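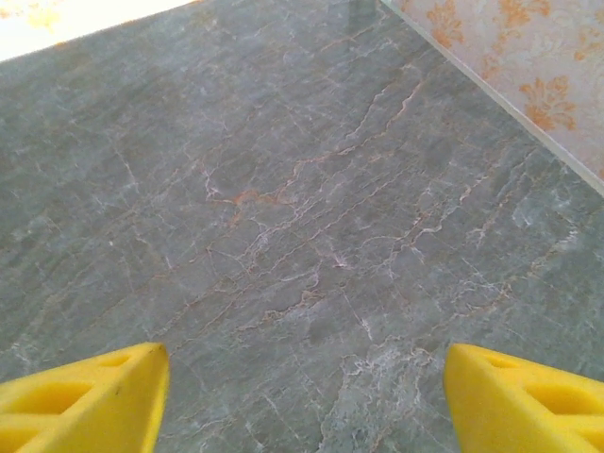
Grey marble, veined in white and rust-orange.

How to check a casting rumour before you pass it on
Posted 05/06/2026

Every few days somebody sends me a link saying a favourite actor has "joined the cast" of something. Most of these are the same thin story copied from site to site. You can usually work out how thin in ten minutes, and you don't need any contacts in the business.

I'll use the Vidska sequel, as it's the one filling my inbox. The claim is that Hjørdis Solberg is coming back as the harbour master's sister, even though her character went through the ice in the first film.

Step 1. Find the first person who said it
Open the article and look for the words "according to". Click through, then do it again on the next page. With Vidska I went through four entertainment sites, all crediting each other, before landing on a post at Codgate from March. It said Solberg was "circling" the part. By the fourth rewrite she had signed.

If the trail loops back to where you started, you can stop there.

Step 2. Read the verb
"In talks" may mean an agent picked up the phone. "Eyed for" means a producer has a list, and the actor may not know she's on it. "Attached" sounds firm, but people come unattached all the time – often when the money is late. The only wording I trust is "has been cast", with a company's name beside it.
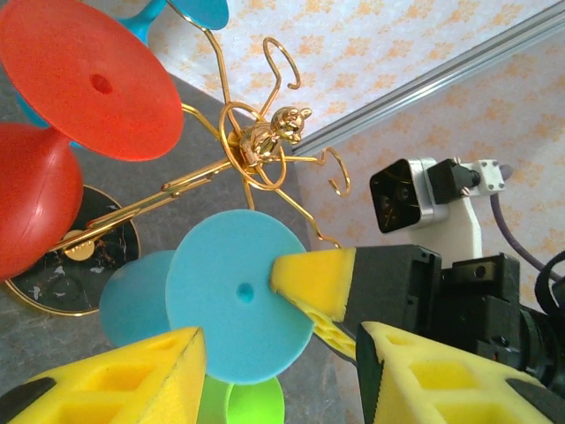
Gold-coloured wire stand with red and turquoise plastic.

Step 3. See whether anyone with a job to lose has put their name to it
A source "close to the production" could be the producer or a man who parks near the producer. Look for a named spokesperson, or a notice on the studio's own page. Moen, the company making the sequel, had a press page with 24 items on it when I looked. Solberg wasn't in any of them, and the newest was a change of office address.

Be wary of the actor's own account too. Solberg posted a snowflake and got 230 replies, most of them treating it as a signed contract. She lives in Norway. It snows.
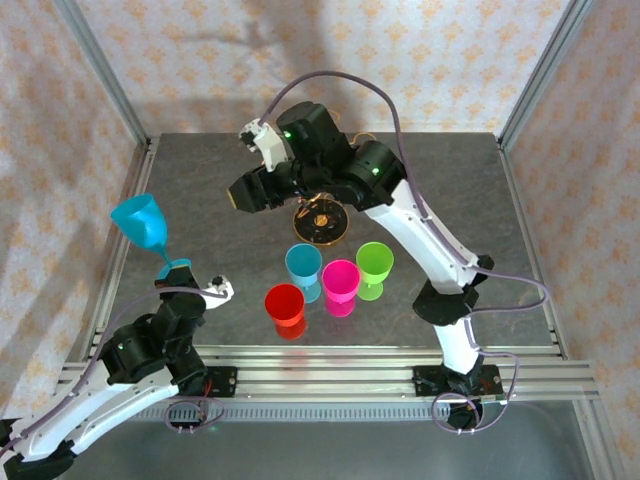

Step 4. Check the dates against each other
An actor can't be in two places, though rumour sites manage it every week. Write down when filming is meant to start, then look up what else she has on. Solberg is booked for a stage run of 200 performances, and the Vidska shoot is supposed to fall in the middle of it. She could film on her days off, I suppose, or the dates could move. I'd want somebody to say so.

Don't lean too hard on the online cast lists either. Siten lets any registered user add a name to an unreleased film, and the only check is a box you tick to say you're sure. I've seen the same actor credited there as both 2 policemen and a vet.
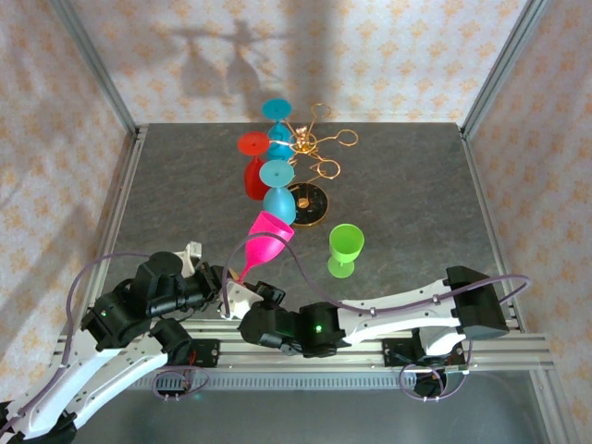 If a cast list is all you've got, look at the edit history. A name that went in the same afternoon as the gossip post was almost certainly copied from it, so it doesn't count as a second source, whatever the next article says.

Step 5. Decide what you'd be happy to repeat
For Vidska, I'd say there is a sequel planned and one site thinks Solberg might be in it. I wouldn't go any further. If Moen puts out a proper notice I'll add it under this post, with the link.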